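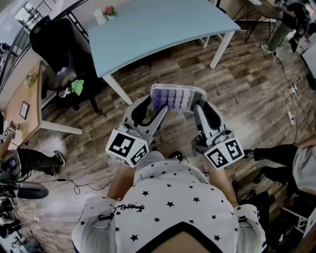
Zosard hand grippers vs the Cono ones, anyone run both?

torquewench
We've had the Zosards for 100 sessions now and I borrowed a pair of Conos from Demirtaş to compare. Same job for both, a thin plastic tray full of little round cups, picked up with a gripper on each side and carried to the table. The Zosards have the long fingers and I love the reach, but man, you really have to keep your wrists level or the tray starts to bow. The Conos grip harder and I dented a tray with them — my fault, probably.

pallet_jack
Long fingers are great until you need force at the tip. I went back to short ones and don't miss them.

torquewench
For boxes, sure! On a tray that flimsy I don't want more force though. What finger padding are you on?

pallet_jack
Stock. Never touched it.

D. Kılıçarslan
Dilek from the Clutthorpe group. Swap the padding before you blame the finger length. We logged 632 tray lifts on stock pads and dropped 133, then changed to softer ones and it got a lot better (still counting those).

nine_volt_nan
Disagree, I'd look at tracking first. My marker cubes had worked a tiny bit loose and every replay came out tilted. Spent a whole week swapping pads like an idiot.

torquewench
Ooh, I haven't checked the cubes since April. Did you recalibrate or just tighten the screws?

nine_volt_nan
Both. Tighten first, then recalibrate, and do left and right in the same sitting.

pallet_jack
Still say short fingers.

torquewench
Noted lol. Cubes tonight, then Dilek's pads, and I'll post the Cono numbers after that.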